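Fenna Vanhove
June 16, 2021

Thread on the garment picking result we've been sitting on since November. Pieter Lambrechts and I finally have numbers we trust.

The question was simple. If you teach a two-armed robot to take clothes out of a basket, does it help to label every demonstration by how the grasp was made, or can you just give it more demonstrations?

We recorded 1,370 demonstrations by teleoperation. For one policy we used all of them with no labels. For the other we used 683, each tagged by hand with the grasp type: pinch from above, edge pull, or press and close.

Same network, same training time, same 25 garments held out for testing. We call the tagged version Pekell. The name means nothing, it was a folder name that stuck.

Pekell did better on the held-out garments with half the data. The gap was widest on thin, slippery knits and close to nothing on towels.

Most of the gain comes from press and close. The unlabeled policy mixes it up with the pinch and ends up hovering a little above the cloth, then closing on air.

Tagging was slow. Pieter and I each did the full set separately and then went through every case where we disagreed. Most of those were edge pulls that turned into something else halfway.

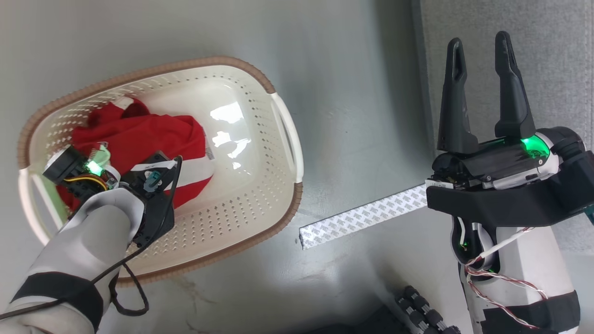

Left and right arms are tagged separately. In the first round we used one tag for both, and the policy learned to send the second arm in when it should have waited.

Six garments beat both policies. All six have a lining that slides against the outer layer. We don't have a fix for that yet.

We also haven't tested baskets with more than one garment in them. Please don't read this as a result about laundry piles.

The tagging guide and the split lists go up next week. If you find a tag you think is wrong, send me the episode number and I'll look at it.

Last updated: June 16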